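Print this page | E-mail this page

Section 4: First Fill and First Boil

OK, you've got the base plugged in and the cord tucked away, so now we get to the part where you make some hot water. I've set up more Komitus kettles than I can remember (my whole family has one now, and I did every one of them!) and this is the order I always go in.

Before you start

You'll need a sink, a soft cloth and a bottle of plain white vinegar. Skip the scented cleaners. Pongsak Boonyarit tried a lemon one in July and his tea tasted like floor polish for days.

1. Take the packing ring out from under the lid. It's thin and easy to miss, so run a finger around the inside.

2. Rinse the inside with cool water and pour it out through the spout. Do this 2 times.

3. Wipe the outside with the cloth, just barely damp. Keep water away from the round contact on the bottom.

CAUTION: Never put the kettle or the base under a running tap, and never set the kettle back on the base if the bottom is wet. Dry it first, every single time.

4. Fill to the line marked MAX and no higher. I like to stop a little short of it, and I pour from a jug so I can see what I'm doing.

5. Set the kettle down on the base and turn it until it sits flat. If it rocks, lift it off and try again - don't push down on it.

6. Press the switch and let it come to a full boil. It shuts itself off. Throw that water out, then do one more boil with fresh water and throw that out too.

Picking it up and pouring

I know, I know, you've picked up a kettle before. But a full one is heavier than you expect, and the steam comes up right where your knuckles want to be. Get a good hold on the handle before you lift, keep your other hand clear of the spout, and tip it slowly.

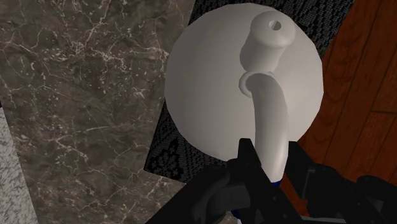
Fig. 6. White pot from above, held by its curved tube.

If you're filling a small cup, put the cup on the counter and bring the kettle to it. Sunee Petchrat likes to hold her cup in the air while she pours and I can't watch.

NOTE: A few drips from the spout after the first couple of boils are normal. If it keeps dripping, check that the lid is all the way closed.

Getting rid of scale

Hard water leaves a chalky film, and where I live it shows up fast. Once you see it, do this:

1. Mix 2 cups of water with one cup of vinegar and pour it in.

2. Bring it to a boil, switch off at the wall, and leave it for 40 minutes. Go do something else!

3. Pour it out, rinse well, and boil one full kettle of plain water. Sniff it. If you still smell vinegar, boil another.

CAUTION: Stay back when you open the lid after a vinegar boil. The steam stings your eyes, and I've learned that more than once.

For spare lids and filters, turn to page 62. Trouble with the switch is covered in Section 5.

Print this page | E-mail this page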